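Industry News > Robotics > Safety and Reliability > Interviews

The Slip That Looked Like a Grip: Tracing a Gripper Fault at Gestier

Print this article | E-mail this article
14 shares | 2 comments

The first report reached Aino Lappalainen on a Friday, and it described the wrong problem. A folding cell at Gestier had torn the waistband of a garment, and the ticket blamed excessive motor force. Lappalainen, who looks after end effectors for the company's laundry and garment handling line, pulled the current log before she drove to the site.

"The force was within limits the whole time," she said. "What the log showed was a gripper that believed it was closed on cloth when it was closed on nothing. Then it was closed on cloth and believed it was open."

The cell used a two-finger parallel gripper with a compliant pad on each finger. Finger position was read by a magnetic encoder on the drive shaft. The magnet was held in a small cup with adhesive, and on the unit in question the adhesive had let go on one side. The magnet could turn a few degrees in its seat.

A few degrees at the shaft came to 9 millimeters at the fingertips. For a rigid box that error would have stopped the cell at once. For thin fabric it fell inside the range the software accepted as a normal fold of material.

"Cloth gives you almost no signal," Lappalainen said. "You close on two layers, you close on four, you close on a seam, and the readings overlap. We had set the acceptance window wide for that reason. The wide window hid the fault."

The consequence was a bad release. At the end of a pull the controller ordered the fingers to open by a fixed amount, measured from a position that was wrong. The fingers stayed partly closed while the arm began its retreat, and the waistband tore. The operator was standing outside the guard and was not hurt.

Lappalainen said the injury risk concerned her more than the torn garment. The hand-held version of the tool shares its finger drive with the cell, and people work with their hands close to the pads.

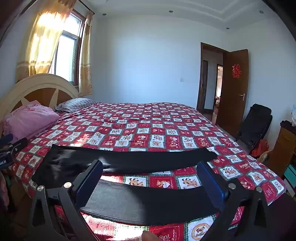

Hand-held gripper over a pair of black pants on a bedspread.

She had the hand-held units checked next. Inspection of the magnet cups found 2 with the same loose bond. Both had come from one batch assembled in May, when the supplier, Hareck, changed the cure step for the adhesive. The new step was shorter, and the cups were not being wiped with solvent first.

"I don't put all of that on Hareck," she said. "Our incoming test cycled the fingers 200 times at room temperature with no side load. The bond survives that easily. It lets go when you drag the fingers sideways across fabric, and we never dragged them."

The interim measure was a homing move. Before each job the fingers now open to a hard stop, and the encoder value there is compared with a stored one. A difference of more than a millimeter locks out the drive until a technician clears it. The check adds some 2 seconds per job. Operators at the Villanueva site asked for it to be made optional, and Lappalainen refused.

The permanent fix is a keyed magnet that cannot rotate in its cup even if the adhesive fails. Drawings have gone to Dromadley for machining. Existing units will be changed over as they come in for pad replacement, except those from the May batch, which have been pulled from use.

The release logic has been changed too. The arm will no longer retreat until motor current shows that the fingers have moved freely through their full opening stroke. Lappalainen said this should have been in the first version.

"We were checking the grip very carefully and not checking the release," she said. "The incoming test has a side load in it now. The acceptance window for cloth is still wider than I like, and I don't have a number yet for what it should be."

2 comments | Print this article | E-mail this article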